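Varnasix Motion Planner

Planning and simulation software for robot arms with parallel grippers

Overview | Features | Requirements | Licensing | Support

Varnasix is a motion planner with a built-in simulator. You load your arm, your gripper and your room model, and the software computes a path for every move of the job. The same plan file runs in the simulator and on the controller, so there is no second program to maintain.

We at Sostia began to write Varnasix for our own integration work. The first version was only a collision checker. Later we added the wrist view, the grasp editor and the timing report, and customers started to ask for it as a separate product.

Wrist view

In the simulator you can attach a virtual camera to any link of the robot. Most users place it behind the palm and look along the fingers. From there an approach angle that is wrong by a few degrees is much easier to notice than from the side. The view is rendered with flat materials by default - this keeps it quick also on an office laptop.

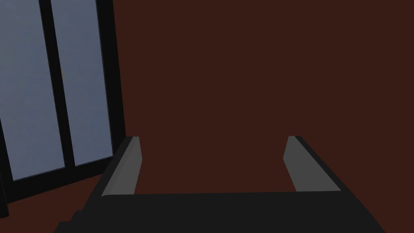 Finger opening is a planning variable of its own. You can set it as a fixed value for each waypoint, or let the planner choose it between two limits. With the second option, please check the limits against the data sheet of your gripper, as the planner does not know the force behind the stroke.

Room models are imported as meshes. Walls, windows and floor can be marked as static, and then they are checked only once per plan. In our test room with 3834 triangles this reduced the planning time by 39 percent.

What is new in release 28

- Grasp editor keeps the last opening when you duplicate a waypoint
- Nazari plan files can be imported without conversion
- Timing report shows waiting time separately from moving time
- Corrected: wrist camera lost its offset after undo

Requirements

64-bit Linux or Windows, 16 GB of memory. A graphics card is needed only for the wrist view. For running plans on hardware you need the Heller controller bridge, sold separately.

Limits

One plan can hold up to 3000 waypoints. Soft fingers and suction cups are not supported in this release.

Licensing

Per seat, yearly. The simulator can be used without a controller license. For a trial key please write to our sales office and include your arm model and operating system.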